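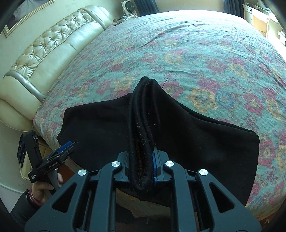
Ticket 522: Lint on black garments after wash, Pelville guest laundry

Status: Open, waiting on parts
Opened by: Sveva Tedesco
Assigned to: Minoru Noguchi
Opened: 8/23/23

Problem

Black items come back from the laundry with light specks and fuzz on them. The picture attached at the top is one of the black pieces on the bed with the green flowered bedspread. The specks sit along the edge of the fold and there is a loose thread at the top. Light colors may have the same problem but it doesn't show on them.

Guests have sent back more than 95 dark pieces since June. Before that it was a piece here and there and we used a lint roller.

Setup

Washer: Garomus front loader, left side of the laundry room
Dryer: Tanabe, vented, stacked unit
Detergent: Kuvberg liquid, dark colors
Load: darks only, warm, normal spin
Towels go in a separate load, same machine

Log

Entry 1, Tedesco
Cleaned the dryer lint screen. It was not very full. Ran a dark load as usual. Still specks on everything black when I laid it out to fold.

Entry 2, Noguchi
Please check whether the specks are there when the clothes come out of the washer, before the dryer. Hold a piece up to the window, the ceiling light in there is no good for this. Also let me know what ran in the washer before the darks.

Entry 3, Tedesco
Specks are there straight out of the washer. The dryer takes a few off but not many. The load before was bath towels, the new ones.

Entry 4, Noguchi
Then leave the dryer alone for now. Do the following in order:

1. Turn off the washer and open the small door at the bottom front. Put a flat pan under it. Drain the hose first, then unscrew the filter slowly.
2. Rinse the filter and wipe out the hole behind it.
3. Pull back the rubber door seal and wipe all the way around, including the fold at the bottom.
4. Run an empty hot cycle with no detergent.
5. Run darks next. No towels in between.

Entry 5, Tedesco
Filter was packed with gray fuzz and a hair tie. A lot of wet lint in the door seal too. The filter cap was hard to get back on and it weeps a little, so I put a cloth under it. Empty cycle done. Dark load after that came out much better. Still some fuzz on the folds and inside the waistbands.

Entry 6, Noguchi
Turn the dark pieces inside out and drop to a smaller load, half a drum. Use less detergent. The cap on the Kuvberg bottle has lines in it, fill to the second one.

Entry 7, Tedesco
Ran 3 loads that way. 2 were fine. The other had specks again and that was the one right after towels.

Entry 8, Noguchi
The towels are shedding. New ones do that for the first several washes. Until they settle, wash darks first thing and towels last, and wipe the door seal after every towel load. I have ordered a new filter cap and seal for the Garomus.

For the pieces already affected: brush along the fabric in one direction, then 10 minutes in the dryer on air only. Cut loose threads with scissors, don't pull them.

Entry 9, Tedesco
OK. Note about the order of loads is taped to the washer lid. Cap still weeping, cloth changed this morning.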